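Search this book Go

Chapter 6
When the Grip Fails

Most failures in automated handling are small. A part slips, a finger closes a little too late, and the machine carries on as though it were still holding something. This chapter deals with faults of that kind and with the duties of the people who must find them.

The opening case comes from the Skurska training line, where a sorting cell built by Lins dropped parts during a long run in April. The cell completed 814 cycles. In 644 of them the part reached its tray. In the rest it fell, and the controller recorded a successful transfer each time. The line supervisor, Yatziri Chávez, stopped the cell when she found parts on the floor inside the guard fence – a place where no one was permitted to reach while the power was on.

We use cookies to improve your reading experience. Accept Manage settings

Her report named two causes. The fingers had worn smooth at the tips, and the closing force had been lowered to protect softer parts. Neither change had been entered in the service log.
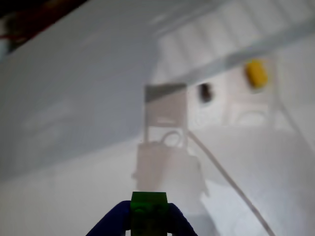 A grip that relies on pressure from two sides depends on friction at both contact points. If one side loses friction, the part may turn or drop, even when the fingers are still in their commanded position. A position reading alone therefore cannot confirm that a part is held. Section 6.1 reviews the sensors that can, and Section 6.2 sets out the lockout steps required before any person enters the cell to recover a dropped part.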